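Our door-opening result is out of the oven, so, a thread. The short version is that we spent the spring teaching a robot arm to open kitchen appliances and learned a great deal about glass.

The setup: one arm, a parallel gripper, a wrist camera, 1,850 demonstrations. Most were recorded by Afaf Sleiman, who can now open a cabinet by teleoperation faster than I can open one by hand.

Question we started with: how much does the policy care what's in the background? Our guess was "a lot," and we wrote a grant paragraph saying so. Lovely paragraph. I'd like it back.

We trained 2 versions on the same demos. One got ordinary crops and color jitter. The other also got what Sizwe Venter named the Hukard mask, where you find the shiny regions and scramble what's in them during training. The geometry stays put and the reflections turn to soup.

Then 601 test trials, order shuffled, with Nandi Ntuli scoring and not told which version was running. She asked several times. We were very brave about it.

Changing the background barely mattered. Different cloth, different wall, policy shrugs. Changing the reflections mattered so much that I reran the plots twice looking for my own bug. (Found one. It was in the axis labels.)

On glossy doors the plain version got 61 percent. The masked version did clearly better, and on matte doors you couldn't tell them apart. Full tables are in the Drondgate preprint, including the ones that make us look bad.

Best failure mode: the plain policy closes on a handle too early, in empty air, with total confidence. Zoi Gavalas thinks it reads the reflected fingers as a contact cue. I think she's right and have told her so in writing, at her request.

Caveats before Reply Guy Wednesday. One arm, one lab, very few kinds of door. Taner Kırmızıgül is trying the mask at Lilville on a different gripper, and if it falls over there I'll post that too, in a smaller font.

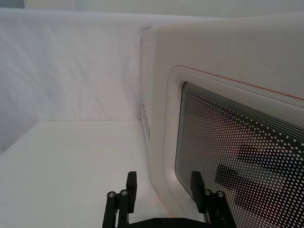

Reflection masking needs a decent guess at where the shiny stuff is, and that's the weak part of the method. Plain glass is fairly kind to us. A microwave window covered in white dots breaks the gripper's reflection into little pieces, and our detector gets shy about calling it a reflection at all. Next job is a detector that isn't scared of dots. Suggestions welcome, especially from people who have suffered.

Contact · © Mkhize Robot Learning Notes · Back to top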